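**Folding and Squaring, Session 2: handout**
Erdal Karaca, Saturday group at Pridatby

Welcome back, everyone, and please take whichever seat suits you. Today we stay with the single green square, which I know sounds like very little for a whole session, but I promise it fills the time nicely! Those of you who came to the January class will recognize some of this, so do bear with me while the others catch up. 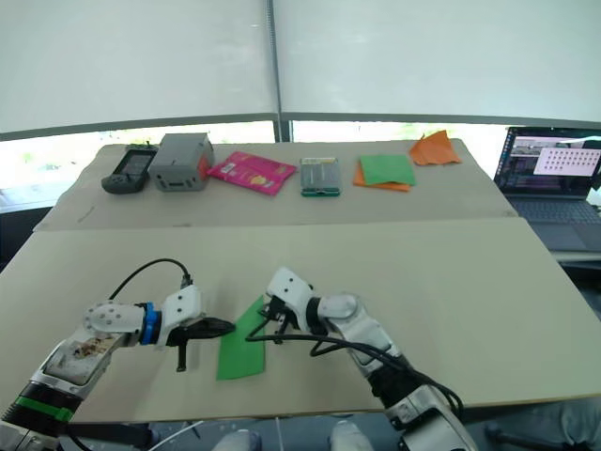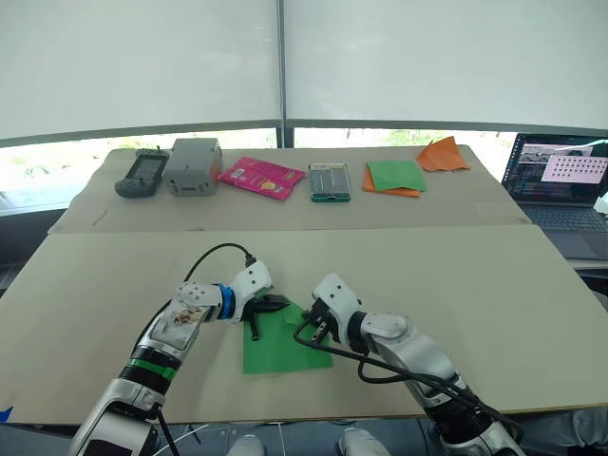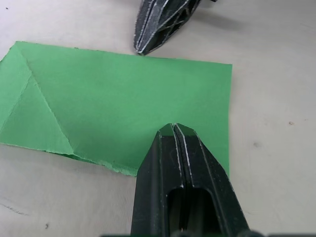 *One green piece at three moments of handling. The third view is close up, with the diagonal crease on the left side.*

**Getting started**

Lay your square flat on the near part of the table and smooth it out from the middle with the side of your hand. Spare squares and anything else you brought can go in a row on the far side, where you can reach them but won't lean on them. I like to keep my stack with green on top and orange underneath (an old habit from my years at Hudec, where we sorted everything by color before lunch).

**The first fold**

1. Turn the square until one corner points the way you want the fold to travel.
2. Lift that corner a little and hold it there for a breath before you carry it over.
3. Lay it down where you want it and look at both edges. If they don't agree, lift it and try again.
4. Press from the middle of the fold outward, lightly the first time and more firmly the second.

A diagonal fold is less forgiving than a straight one, so please don't be discouraged if your flap comes out as a lopsided wedge. Mine did for most of a winter. With paper, go easy on the pressing, as the color can wear pale along a crease that has been worked too often. With cloth you can be as firm as you please, although it does like to spring back, and you may need to rest your palm on it for a moment.

**About edges**

Look over all four edges before you begin. A rough or torn edge is perfectly fine for practice, but choose a clean one to line things up against. Josia asked last time whether to trim the ragged ones first. You may, of course, but I'd leave them until you've done a few folds, and then trim if it still bothers you.

**For next time**

- Make 15 diagonal folds at home, any material, and bring the two you like best.
- Read the Milel booklet as far as the section on corners.
- Bring a second square in another color, the same size as the first if you can manage it.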